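4. Sorting the brush drawer

Applies to the Skitham three-bay drawer insert. Rev. 2020-07-19

4.1 Before you start

1. Empty the whole drawer onto a clear table. Combs, clips, brushes, all of it.
2. Wipe out the bays with a damp cloth. Leave 30 minutes to dry.
3. Fit the 2 dividers. Ribbed edge down, push til they click.

Caution: dividers crack if forced. If one sticks, pull it out and start over.

4.2 Brushes

1. Pull any hair out of the bristles. Tail of a comb works fine.
2. Check the length. Long bay takes anything up to 39 cm, so almost any brush you own.
3. Lay each brush flat on the table, bristles down, handle to the left. Same way round it goes in the drawer – saves turning it over later.

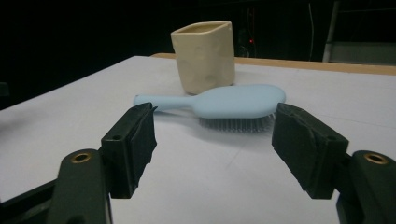 4.3 Loading the bays

1. Widest brush head goes in first, at the back of the long bay.
2. Next brush in front, handle pointing the same way. Dont stack.
3. Combs in the middle bay, clips and ties in the small one at the front.

Note: round brushes roll. Use the Tistalau clip strip (sold seperately) or wedge them against the divider.

Caution: no hot tools in the insert. Let irons and dryers cool fully and store them somewhere else.

4.4 Closing up

Slide the drawer shut slowly. If it catches, something is sitting too high – usually a paddle brush. Move it and try again.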